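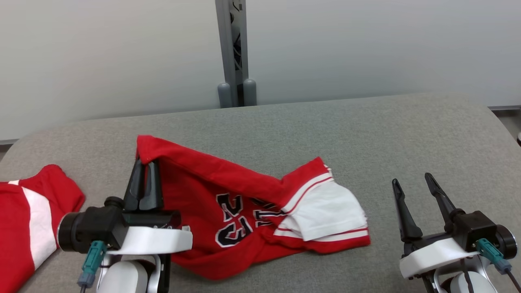 Folding and storing printed football shirts

Club Kit and Laundry board
Page 1 of 2

kitbag_manee
Posts: 374

I've taken over the kit for our under-14s and the red home shirts are in a poor state. The black numbers with the white outline are starting to crack, mostly across the middle where the shirts have been folded in the same place for two seasons. There is also a white bit at the side which has picked up pink on four of them.

Questions:

How do you fold them so the crease doesn't go through the number?
Is it better to hang them?
Can anything be done about the pink?

They currently live in a holdall in the cupboard under the stairs. I have one big table to work on and usually do the whole set in one go after washing.

Manee

Lumturie I
Posts: 3,164

Fold them face down with the number on the outside, not the other way. Sleeves in, sides in to the width of the number, then one fold up from the hem which stops below the number, and the shoulders folded down behind. The number sits flat on top like a panel. You can see at a glance which shirt is which as well, so you aren't pulling the whole pile apart to find the 5.

On a small shirt the number takes up most of the back and you won't avoid a crease completely. Put the crease between two digits if it has to go somewhere.

Hanging is fine if you have the rail space. Most people don't.

touchline_nipon
Posts: 212

I'd disagree with number outside. We did that for a season and the prints stuck to each other in the bag. Two shirts stacked, number to number, warm car boot, and when I peeled them apart there was white outline from one on the other. Number inside with a sheet of baking paper laid over it before you fold. It costs next to nothing and you can reuse the sheets.

Lumturie I

They stuck because they were stacked face to face. If every shirt in the pile faces the same way the print is against plain cloth.

touchline_nipon

In theory. In practice three children pull the pile apart before kick-off and throw back whatever they don't want.

kitbag_manee

That is what happens here too. The holdall is tidy when it leaves my house and that's the last time.

Erkovham Reserves
Posts: 58

Roll them. Lay flat, number down, sleeves in, roll from the hem up to the collar. There's no hard crease anywhere and they pack tighter in a bag. I've rolled ours for six years. The prints have faded but only one has cracked, and that one went through somebody's tumble dryer.

On the drying, don't let parents take them home. I know it saves you a wash. It was a parent's dryer that did ours.

Lumturie I

Rolling is all right for a journey. I wouldn't store them rolled over the summer. The print takes the curve, especially the thicker vinyl ones, and then the edges start to lift. Depends what yours are made with. Manee, if you run a thumbnail over the edge of the number can you feel a step?

kitbag_manee

Yes, quite a definite step. The white outline feels like a separate layer under the black.

Lumturie I

Then it's two layers of vinyl, pressed one on top of the other. They crack sooner than a single layer because it's stiffer. I'd keep those flat.

lucrezia_testa
Posts: 97

I used to do shirt printing, mostly small clubs and the odd pub team. Lumturie is right about the two layers. A few things from that side of it.

Wash inside out at 30. Check the whole set is inside out before it goes in, including the sleeves, which people leave.

No fabric softener. It gets into the glue and the edges come up. This does more damage than folding, in my view.

Never iron directly on the print. If an edge has lifted, put baking paper over it, press with a dry iron on a medium setting for ten seconds, let it go completely cold and then take the paper off. Try the worst shirt first.

If it has cracked right through, pressing won't close it. You either live with it or have the number taken off and done again. Taking it off can leave a ghost of the old number, so the new one needs to be the same number and the same size or bigger.

kitbag_manee

That explains some of it. The previous person used softener in every wash. There was half a bottle in the bottom of the holdall when I got it.

What about the pink?

lucrezia_testa

Is it an even pink or in patches?

kitbag_manee

Patches. Worst along the edge where the white meets the red.

lucrezia_testa

Dye bleeding while they sat damp, then. In the drum the water moves it about and you get an even tint. Patches next to a seam usually mean the shirts were left wet in a heap. Once it has dried in and been washed a few times you may not get it all out.

Soak in cool water with an oxygen-based stain remover for coloureds, with no chlorine bleach anywhere near it. Two hours, then look. Don't leave it overnight, you'll start pulling more red out and it only has one place to go.

VichienD
Posts: 640

I had the same with a red and white set from Pongsiri. The soak took out most of it from two of the shirts and did nothing for the third. A colour catcher sheet in with every wash since then and it hasn't got worse.

The thing that made the real difference was not letting them sit in the bag. I take a big mesh sack to matches, the wet kit goes in that, and it gets emptied straight into the machine when I get in. If it's a late game and I can't run the machine I hang them over the bath. It isn't pretty but they don't sit on top of each other.

touchline_nipon

Agree with all of that. The mesh sack is worth having even if you ignore everything else in this thread.

Erkovham Reserves

Colour catchers are a waste of money. Cold wash does the same.

VichienD

We were washing cold before. It still turned pink.

Erkovham Reserves

Because it was left wet. You changed two things at once and the sheets got the credit.

VichienD

Could be. I'm not going to stop using them to find out, the club would have to buy the shirts.

kitbag_manee

I've got some of the catcher sheets in the house already so I'll use them up.

Back to the folding. I tried Lumturie's way on six shirts this morning and rolled another four. The rolled ones were quicker by a long way. The folded ones look better and I could get them to sit square. The trouble I had was the material. It's thin and slippery and the shoulders slid off to one side every time I picked the shirt up to turn it.

Lumturie I

Don't pick it up in the middle. Take it by the two shoulder seams, one in each hand, give it a shake and put it down hem first, so that the hem is flat before the rest comes down. If you lift by one shoulder the whole thing twists into a rope and you spend longer flattening it than folding it.

It also helps to have something on the table with a bit of grip. A bare polished table is the worst thing for polyester. An old blanket, or a felt cloth under a sheet.

lucrezia_testa

Seconded. We had a felt mat on the folding bench for this reason. And a piece of stiff card cut to the width you want. Put it between the shoulders, fold the sides in round it, slide it out. Every shirt comes out the same width and they stack.

touchline_nipon

We use the card from a Foroseck shirt packet, it's already the right size for a youth medium.

kitbag_manee

I'll cut one. Does the same card do for all sizes?

lucrezia_testa

For under-14s, yes. Set it by your largest shirt. The small ones will just fold in a bit further.

newhome_esau
Posts: 3

Can I ask a related one? I only have a few shirts, my own, from playing years ago. They're in a drawer folded with the number inside. Should I be using the baking paper or is that just for team bags?

Lumturie I

For a drawer I'd use acid-free tissue if you want to keep them for good, and take them out once a year and fold them somewhere different. Keep them away from radiators. We have a cupboard with a hot pipe at the back, and the shirts on that side went tacky.

touchline_nipon

Baking paper is fine.

Lumturie I

It's fine for a season. I wouldn't use it for ten years.

kitbag_manee

Update for anyone following. Did the soak on all four of the pink ones, two hours by the clock. Three are a lot better, you would have to be looking for it. The fourth still has a mark along the side edge and I've put it at the bottom as the spare.

Pressed one lifted corner on the number 8 with paper over it. It has gone down and stayed down through one wash so far.

I've gone for folding with the number inside and baking paper, because of the children. Sorry Lumturie. They're in a flat plastic crate now and the holdall only gets used on the day. I wrote the numbers on bits of masking tape along the edge of the pile so they can be found without digging.

Lumturie I

No need to be sorry, the crate will do more good than either fold.

Watch that the masking tape is on the paper and not on the shirts.

kitbag_manee

It's on the paper.

Erkovham Reserves

Still say roll them.

VichienD

Does anyone know a place that will redo single numbers? Mine won't do fewer than ten.

Go to page 2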